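How a Video Game Saves Your Place

23 shares
4 comments

A video game has to remember a great deal. While you play, it keeps track of where your character is standing, how much health is left, what is in the bag and which doors are open. All of this is held in the computer's working memory. Working memory is very fast, but it is wiped when the power goes off. To keep your place, the game has to copy the important parts somewhere that lasts. The copy is called a save file.

A save file is mostly a list of numbers. Take the adventure game Osbridge, in which you play a lamplighter called Lã. If Lã has 61 coins, the game writes the number 61 in the part of the file set aside for coins. If she has met the ferryman, the game writes a 1 in another part. If she has not, it writes a 0. A 1 or 0 used in this way is called a flag. Osbridge has 903 flags, and most of them record very small things, such as whether a lamp has been lit.

The file does not hold pictures of the town, and it does not hold the music. Those came with the game and are the same for every player. When you load a save, the game reads the numbers and uses them to put the right things back in the right places.

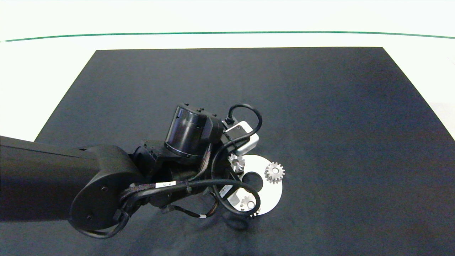
Where the saving happens is a decision made by the people who build the game. There are two common methods.

A checkpoint is a fixed place in the game. When the character reaches it, the game saves. If the character loses all her health later on, play starts again from that place. The checkpoints in Osbridge are the bridges.

An autosave works by time or by event. The game might save every 180 seconds, or each time the player enters a new room. Many games show a small turning symbol while this is going on. You should not switch off the console while the symbol is showing. The file may be only half written, and a half-written file often cannot be read.

Güven Akyol, a programmer at the studio Konier, worked on the save system for Osbridge. His system always keeps two copies. The new save is written next to the old one, and the old one is removed only after the new one has been checked.

The check uses a number called a checksum. The game does a sum using all the numbers in the file and stores the answer at the end. When the file is loaded, the game does the sum again. If the two answers are different, something in the file has changed or gone missing, and the game goes back to the other copy.

Save files are usually small. One from Osbridge takes up some 80 kilobytes, much less than a photograph. An older Konier game, Gesulis, had no save files at all. At the end of each level it showed a password, and the player wrote it down on paper and typed it in the next time.

Share this page
4 comments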